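Tedel Publishes Results of Household Chore Study

Findings from Umley test kitchen show steady progress with trays and tableware, and a long way to go with laundry

UMLEY, July 2021 – Tedel, the applied automation company, today published the results of its first study of everyday chores, carried out with the housewares retailer Becerra. The study asked whether machines now on hand can be trusted with the routine work of a home or a small shop. The company's answer is that they can manage part of it, under supervision, and that no household should expect to hand over its kitchen in the near future.

The full report is available free of charge from the company's Umley office.

What was studied

The study covered 18 chores chosen from lists kept by Becerra store staff and by households in the Umley area. They ranged from setting a table and clearing it again to folding towels, wiping counters, restocking a low shelf and sorting mixed cutlery. Each chore was first carried out by people using hand-held grippers, and the recordings of that work were then used to train the machine that attempted the same chore. In all, about 700 attempts were scored.

An attempt was counted as complete only if the chore was finished without a person stepping in and without damage to any item. Attempts that ended with a dish on its side, or with a cloth left in a heap, were counted as failures even when most of the work had been done. Tedel chose this rule in consultation with Becerra, whose stores apply the same standard to new employees.

Main findings

The machine did best with rigid items of regular shape. Plates, boxed goods and storage tins were placed where they belonged in a large majority of attempts. Results were weaker with shallow bowls, which must be gripped at the rim and kept level, and with large trays, which are wider than the gripper can open and have to be taken by one edge.

Soft items remain the hardest. Folding a bath towel took the machine several times as long as it took an adult, and fitted sheets were dropped from the schedule after two days of trials. Wiping a counter gave mixed results – the motion itself was sound, but the machine often passed over the same area repeatedly and missed the corners.

Speed is a concern in every category. Even where the machine finished a chore reliably, it was slower than a person in all but 2 of the tasks studied. Tedel considers this acceptable for work done overnight in a closed store, and less so for a family waiting to eat.

The table-clearing task

Of the kitchen chores, clearing a table drew the most attention from the retail partner. The task uses ordinary tableware on a white table, and the items are laid out differently at the start of each attempt. The operator works with a hand-held gripper at close range, bringing its two fingers to the tray and dishes in turn. A plain green tray with a low raised rim proved a useful test piece, as a small error in the angle of approach is enough to make the fingers slide off the edge.
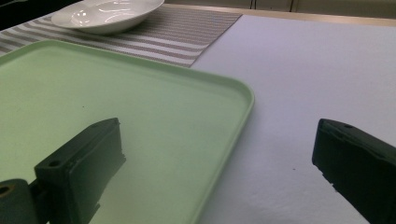 Shop-floor trials

Restocking trials were held outside opening hours at Becerra's Mullham store. The machine was given one aisle and a fixed list of goods, and worked beside a member of the store team who could halt it at any time. Shelf work at waist height went well. Work on the lowest shelf did not, and will be repeated with a different arm mount.

Next steps

A second round of trials will begin in December. It will add loading a dishwasher and packing grocery bags, and will extend the Mullham restocking work to a second aisle. Tedel does not plan to offer a household product on the basis of the present results and is not taking orders.

About Tedel

Tedel develops and tests automation for homes, shops and small kitchens. The company is based in Umley and employs 175 people.

About Becerra

Becerra sells tableware, linens and kitchen goods through its own stores, including its store in Mullham.

Media contact

Tedel Press Office, Umley. Requests for the full report and for interviews should be made in writing.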